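Werkstattbuch Vorbereitung, 3/5/20

Kragh wollte, dass wir hier eintragen, »was sich für die Mannschaft ändert«. Also gut. Bisher vor allem die Pausenzeiten.

Zur Erinnerung für alle, die im Juli dazukommen: Der Platz hinten in der Ecke soll das Auflegen übernehmen, also Ware nehmen, auf den Teller, Teller weiter. In der Kantine Brosholm machen das bisher zwei Leute pro Schicht, und zwar so nebenbei, dass sie auf Nachfrage gar nicht beschreiben konnten, wie. Inger Laxdal hat einen halben Vormittag danebengestanden und mitgeschrieben. Ergebnis: eine Seite, davon die Hälfte Durchgestrichenes.
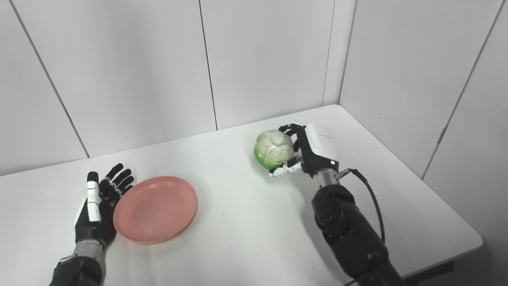

Die Greifhöhe war mein Streitpunkt mit Jörg. Er will alles möglichst flach über den Tisch führen, ich will Luft haben, weil in der echten Ausgabe Tellerränder, Löffel und fremde Ellbogen im Weg sind. Beim Kohl stützt der Daumen von unten und die Finger liegen oben drüber, so würde ich einen Kohlkopf auch halten, wenn ich beim Gemüse nicht immer schon zu schneiden anfinge. Der rosa Teller daneben ist mit Absicht leer, belegt wird erst, wenn die Haltung stimmt. Jörg hat »meinetwegen« gesagt. Ich trage das als Zustimmung ein.

Noch offen: der Ablauf in Pristel (unsere Planungsliste, für die Neuen) kennt nur »Platz besetzt« und »Platz unbesetzt«. Wer das Gerät beaufsichtigt, gilt dort als unbesetzt und bekommt keine Ablösung. Inger stand deshalb 80 Minuten ohne Kaffee. Sie hat es gefasst getragen, bis auf eine E-Mail.

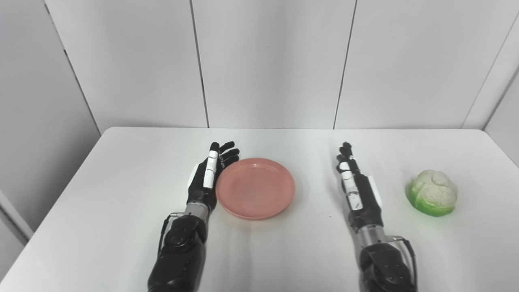
Kohl rechts abgelegt, Teller zwischen den Händen.

Mit den beiden von Brosholm gesprochen. Die Angst vor der Kündigung ist kleiner, als Kragh befürchtet hat, die Angst vor der Schulung größer. Vier Termine à 20 Minuten sind geplant, danach soll jeder den Platz anfahren, anhalten und zurücksetzen können. Anhalten will ich zuerst üben lassen. Im Plan von Edmont steht es an letzter Stelle, hinter der Reinigung.

Was sie wirklich stört: Bisher haben sie beim Auflegen geredet, untereinander und mit den Gästen. Wer auf das Gerät aufpasst, steht anderthalb Meter weiter hinten und schaut auf den Tisch. Das steht in keiner Zeitrechnung. Ich habe vorgeschlagen, den Aufsichtsplatz zur Theke hin zu drehen. Kostet eine Halterung und eine Diskussion, die Halterung haben wir.

Gerechnet wird bei Edmont übrigens mit 148 Tellern pro Mittag. Woher die Zahl stammt, weiß dort keiner mehr, sie steht aber schon auf drei Folien und ist damit amtlich.

Zu erledigen:

1. Pristel um einen Zustand »Aufsicht« ergänzen, mit Ablösung. Macht Jörg.

2. Grundstellung festlegen. Mein Vorschlag: beide Hände nebeneinander über der Tischmitte, Teller links außen, Kohl rechts außen, dazwischen frei. Dann sieht auch die Aushilfe vom Gang aus, dass gerade nichts gegriffen ist. 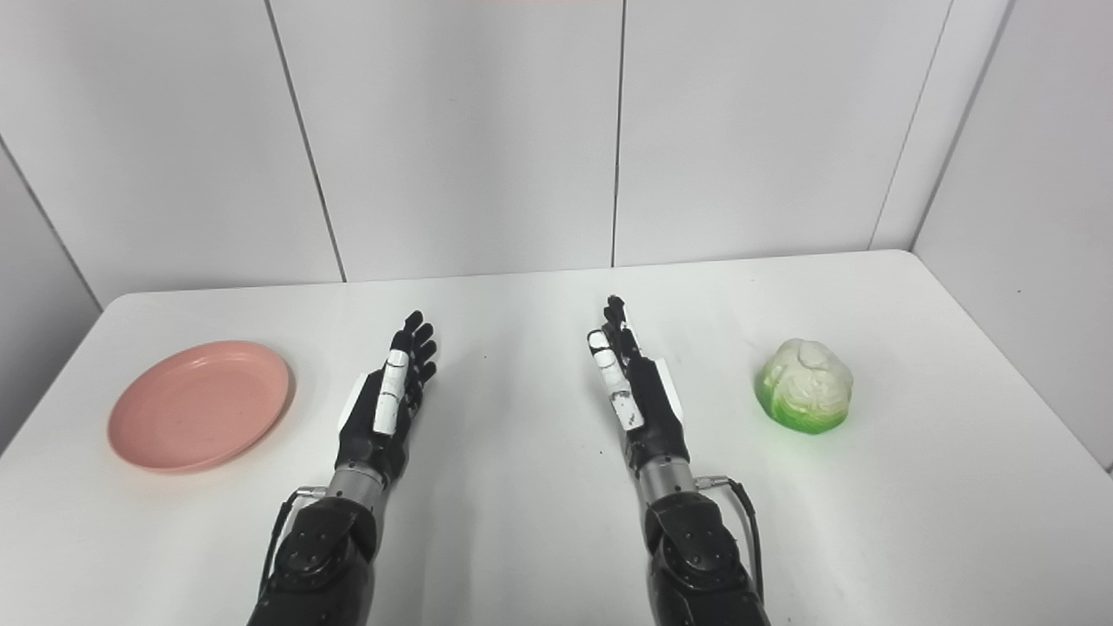

3. Schulungsplan umstellen, Anhalten nach vorn. Mache ich, Edmont bekommt ihn danach zur Kenntnis.

4. Inger fragt in Brosholm nach, ob die zwei beim nächsten Durchlauf dabei sein wollen. Mit Kaffee.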